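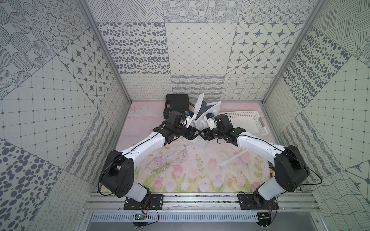

Cooking fish in a sealed paper parcel is a method that this blog has so far neglected, and several readers have asked that it be addressed. The method requires very little equipment. A sheet of baking parchment is folded over a portion of fish, the open edges are closed with a series of tight pleats, and the parcel is placed in a hot oven until the contents have steamed in their own moisture. Most failures occur at the closing stage, when one hand does all the work and the other merely holds the paper down. The better position is the one taken by the two grippers, which meet near the middle from opposite sides with the white folded piece between them. A cook whose hands approach the fold in the same manner will find that the pleats remain even and that the liquid stays inside.

The version set out in this post was prepared four times during August, with small adjustments on each occasion. It is intended as a main course for four people and calls for 600 grams of trout fillet, skinned and divided into equal portions. Salmon may be substituted. Cod is acceptable, although it gives up more water than trout and the vegetables beneath it should be reduced accordingly.

I was introduced to the method by Marichka Hrytsenko, with whom I shared a kitchen for two winters in Notamthorpe. Her practice was to place a layer of thinly sliced fennel on the paper, then the fish, then a spoonful of butter mashed with dill and lemon zest. No wine was added. She held that wine in a closed parcel keeps its raw taste, as the alcohol has nowhere to go, and after trying both versions side by side I have adopted her position. A tablespoon of light stock per parcel is sufficient.

Ingredients

600 grams trout fillet
Two small bulbs of fennel, trimmed
One shallot, peeled
Four tablespoons of soft butter
A small bunch of dill
One lemon
Four tablespoons of light fish or vegetable stock
Salt and white pepper

Preparation

The oven should be set to 400 degrees Fahrenheit and a heavy baking sheet placed inside to heat. Slice the fennel and the shallot as thinly as possible. A hand slicer is useful for this purpose. The one I own is an old Strömberg with a cracked guard, and a sharp knife gives an equally good result for anyone who is patient. Fennel cut thicker than a coin will still be hard when the fish is done.

Toss the sliced vegetables with a good pinch of salt and leave them in a bowl for 30 minutes. They will soften and release some liquid, which should be poured away. Earlier attempts omitted this step, and the parcels were watery.

Grate the zest of the lemon into the butter, add the chopped dill, and work the mixture with a fork. Season it lightly. The fish is salted separately, on both sides, immediately before it goes onto the paper.

Cut four sheets of parchment, each large enough to fold over a portion with a wide margin on the three open sides. Crease each sheet down the center and open it again. Divide the fennel and shallot among the sheets, keeping close to the crease. Set the fish on top, follow it with the butter, and spoon the stock around the edge - not over the fish, where it would wash away the seasoning.

Fold the empty half across. Begin at one end of the crease and make short, overlapping pleats, pressing each one flat before starting the next. Work around to the other end, then twist the last of the paper firmly and tuck it underneath. The seal does not need to be handsome. It needs to hold for the length of the baking.

Slide the parcels onto the hot sheet and bake for 12 minutes. Fillets from the thick end of a large fish may need two or three minutes more. The paper should puff and take on a light brown color at the edges. Allow the parcels to rest unopened for a further two minutes, and cut them at the table with scissors. The steam is considerable, and children should be kept back.

On the matter of foil

Clifford MacLeod wrote to me after an earlier post on steaming to recommend foil in place of paper. His argument was that foil closes with a single crimp and never leaks. Both points are correct. My reservation is that foil gives no sign of progress, whereas paper swells and browns in a way the cook can read through the oven door. I would also not put lemon slices in direct contact with foil for any length of time. Mr. MacLeod has since informed me that he lines his foil with parchment, and I have no objection to that arrangement.

Accompaniments

Small boiled potatoes remain my preference, crushed slightly so that they take up the liquid from the parcel. Plain rice is suitable. A green salad should be dressed sharply, with more vinegar than usual, to stand against the butter. Bread is welcome at any point.

Leftover fish may be kept in the refrigerator overnight and used cold the next day. I flake it into a bowl with the fennel, a spoonful of sour cream and some chopped pickle, and serve it on toasted rye. Reheating is not recommended, as trout dries out quickly and the smell stays in the kitchen for some time.

A subsequent post will deal with fruit cooked by the same method. Pears have been tried with honey and cardamom and were satisfactory. Plums burst through the paper on both attempts - the oven floor has since been cleaned - and I would be glad to receive advice from any reader who has managed them.

1,217 shares
4 comments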